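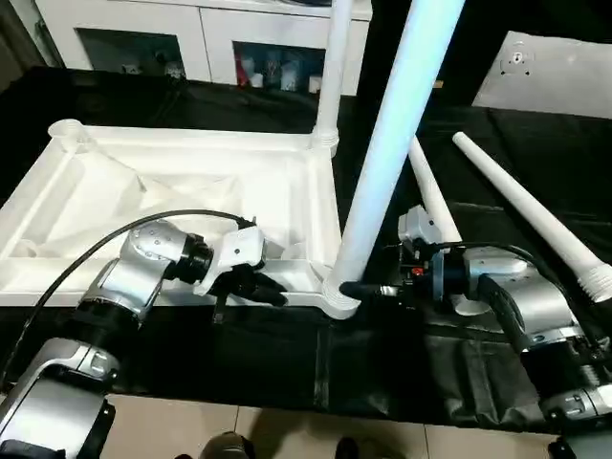
4.2 Fitting legs with the two-arm kit

We came to the Florkbridge kit wanting to like it, and it seems fair to admit that before going further. It is sold as a complete bench package, with two arms, their grippers and the Cudex control software, and our department paid $3237 for the upgrade that lets both arms share one task. Furniture work is a kind but thorough teacher, and white plastic parts with screw-in legs ask a great deal of a pair of grippers: one has to steady the work while the other finds the thread. We ran 111 trials in all and counted 92 of them as complete.
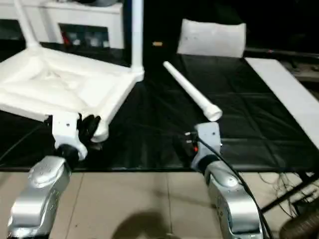
Figure 3. Both arms over the covered table, with the left gripper at a rounded white foot and a loose tapered leg on the cloth.

Most of our lost trials came down to the approach angle. Cudex lets the user set a limit on wrist turn, and we left it at 10 degrees for far too long – a cautious choice, and one we would not make again. The manual is friendly on this point, though you do have to read quite a way in to find it. 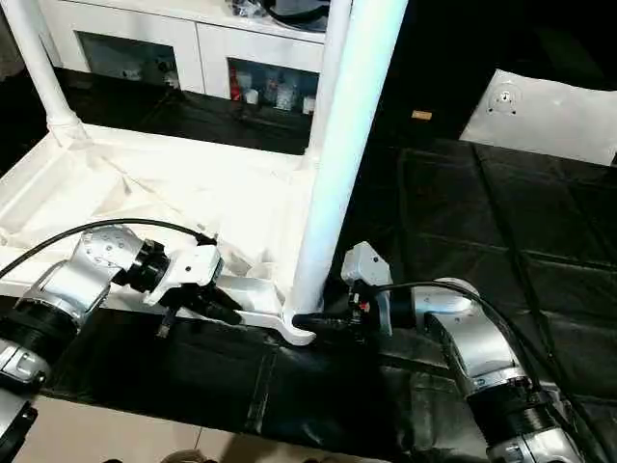
Solange MacPherson
Corresponding author and bench lead

My own view, after living with the kit since February, is that the grippers are its best feature and the cable routing its weakest. I would have gladly traded a little reach for a tidier run along the upper joints, and I said as much in my notes to the seller. Handing a part from one arm to the other still takes more patience than I'd like.

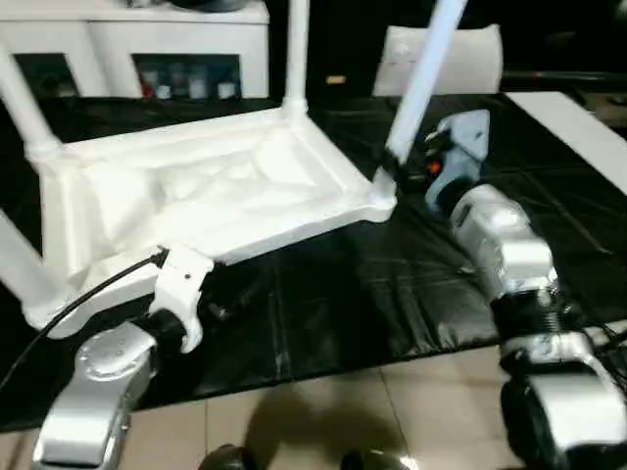
Pacheco, commenting on an earlier draft, felt that we had been too gentle about the handover, and asked whether a lab with no programmer on hand could get the same results. We think it could, given time for the setup chapters, but we have not tested this.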